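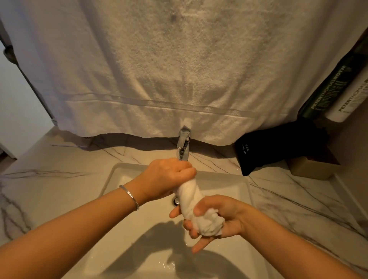
Janka Lukáč wrote in to say that her Munda towels were stiff as cardboard after a month, and that she wanted to know whether the set I bought had gone the same way before she spent money on another one. Mine did, for a while, and then got better. The long answer follows, because I have used these towels every day since the spring and I had been meaning to write them up.

Munda Everyday Hand Towels, white, set of six

What I bought

The set comes as six small towels, all the same size, in a paper band with no plastic. I ordered white. There is also a gray and a dark green. I paid 69 dollars for two sets, shipping included, so I have twelve towels in total. Eight are in use in the two bathrooms and four stay in the closet for guests.

I was replacing a pile of towels from Kadlec that had lasted a long time but had worn thin in the middle. I still have three of the old ones and used them for comparison.

First wash

The care tag says to wash before use and to leave out fabric softener. I washed the first set alone on warm. The lint trap was full when the dryer stopped. I washed them a second time and got half as much lint, and by the fourth wash it was down to what I get from any cotton load. If you put these in with dark clothes the first time, you will be picking fuzz off the clothes.

They shrank a little. I didn't measure before washing, so I can't give a figure, but a washed towel laid on top of a new one came up short on all sides by the width of a finger. The hem pulled in more than the body, so the short ends are slightly wavy. They fold flat enough.

Drying hands

A new towel out of the package moves water around without picking much of it up. This is normal for new cotton and it went away after three washes. Since then they have been better than the Kadlec towels were even when those were newer. One towel in the hall bathroom gets through a day with four people using it before it feels damp all over. The Kadlec towels needed changing by dinner.

The loops are short and close together. I like this in a hand towel since rings and fingernails don't catch on it. I have found two pulled loops across all twelve towels and I trimmed both with scissors. Neither one has run.

Washing and wringing by hand

We had no washing machine for three weeks while we waited on a part, so I did the hand towels in the bathroom sink. They are small enough to wring out in one go, and thin enough that you can get a good tight twist on them. A thicker towel fights you. After wringing, they dried on the shower rail overnight with the window open a crack. In the same bathroom my bath towels took a day and a half.

I was hard on the seams during those three weeks and none of them opened. The hanging loop is a different matter. It is a strip of cotton tape tucked into the side hem with a single line of stitching, and on three towels it has come loose at one end. I sewed them back. At this price the loop should be stitched twice.

The stiffness

Back to Janka's question. Mine went stiff in the second month. I had been using the amount of detergent printed on the jug, and we have hard water. I tried three things.

First I ran a load with a cup of white vinegar and no detergent. That helped a lot, and the rinse water had suds in it, so there was old detergent sitting in the cotton.

Then I cut the detergent to half of what the jug says. I have kept it there. The towels come out just as clean.

Last, I started shaking each towel out hard before it goes in the dryer or on the line. It takes a minute for the whole load. Line-dried towels will always be rougher than dryer towels, and these are no exception, but shaken out first they are fine for hands. I wouldn't use them on a baby's face straight off the line.

I tried a bottle of Nunerex laundry rinse as well, which a reader had suggested earlier. I couldn't tell the difference between that and the vinegar, and the vinegar is cheaper.

Color and stains

They have stayed white, with some help. Foundation and toothpaste come out in a regular warm wash. Self-tanner did not, and that towel is now for the dog. Face products with benzoyl peroxide will bleach a colored towel, so if there are teenagers in the house, white is the practical color.

I don't use chlorine bleach on them. I tried it once on the old Kadlec towels and the hems frayed within a few washes. Oxygen bleach every fifth or sixth load has been enough.

Weight and smell

The towels with the higher numbers on the label are heavier and feel nicer in the store, and I understand why people buy them. In a bathroom without a fan they stay damp and start to smell. These are on the light side of medium. I have had a sour towel twice, both times one that got left balled up on the counter. Hung flat over a bar, they don't smell. Hung from the loop, bunched up, they dry much slower, so the weak loop bothers me less than it might.

Ordering

I ordered from the Munda site. The first box had one set in gray. I wrote to them and the right set came in six days, and they didn't ask for the gray ones back until I offered. The return address was a warehouse in Jatodov and the label was prepaid. The site showed 935 reviews when I ordered. A fair number of the low ones are about the lint, which stops.

Would I buy them again

Yes, for a family bathroom. For a guest bathroom where you want a thick towel to look good on the rail, I would get something heavier. For a gym bag or a rental they would be a good choice too, because they dry fast and don't take up room.

Janka, try the vinegar wash before you replace yours. Use no detergent in that load, and don't fill the machine more than halfway. If there are suds in the rinse, run it again.

Updated February 2025: still using all twelve, counting the dog's. One more hanging loop has come loose.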